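3.2 Surface pattern and the finding of small residues

The second part of our study asks how the pattern of a kitchen counter changes the work of the person who wipes it. In the interviews many participants told us that they chose a speckled surface because it "does not show the dirt". We wanted to know if this is an advantage for the daily cleaning or a difficulty, and our results suggest that it is both.

We worked in the shared kitchens of the Prenau residence, where the counters were replaced in February. The new counters have a pale, off-white ground with many small chips in dark gray, blue-gray, tan and a soft peach tone (Figure 4). The chips differ in size and shape, and they are spread evenly, so the eye does not find a place to rest. The old counters in the neighboring Drustow building are plain white and served as our comparison.
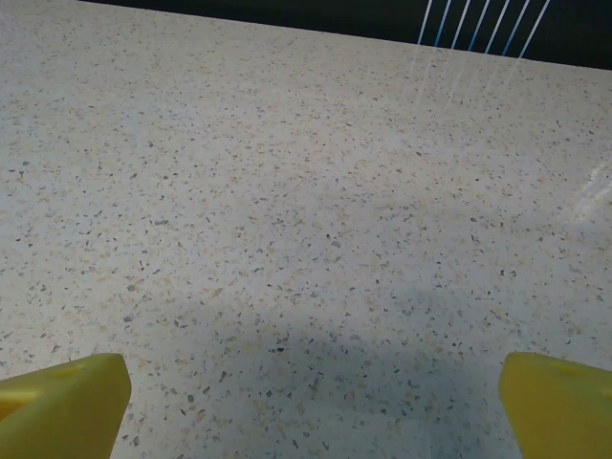
Residues were placed by one author and searched by the participant, who had a dry cloth and no time limit. We used three kinds: bread crumbs, ground pepper and dried drops of milky tea. In total 1,891 residues were placed, divided over 40 sessions. Participants were asked to wipe the counter "as you would do at home" and to say when they were finished. After this, the author went over the surface again with a side lamp and noted what was left.

Figure 4. Speckled countertop with dark gray, blue-gray, tan and peach chips on a pale ground. The chips look larger in the near part and become a finer texture toward the far edge.

On the plain counters, participants looked first and then wiped only the places where they saw something. On the speckled counters most of them changed the method during the session. They began with looking, stopped after a short time, and continued with the flat hand, moving it slowly from the wall to the front. Pepper was the most difficult residue, as it could be taken for one of the smallest dark flecks. The tea drops were easier to find from a low angle – several participants bent their knees to look along the surface – but from a standing position they were often missed.

Light had also an influence. When the ceiling lamp was behind the participant, the shadow of the body fell on the counter and the colors in this part became cooler and closer to each other. Ekow Sarpong, who coded the session notes, found that participants then moved to the side before they continued. We did not plan for this effect, and the position of the lamp was not the same in all kitchens, so we report it here only as an observation.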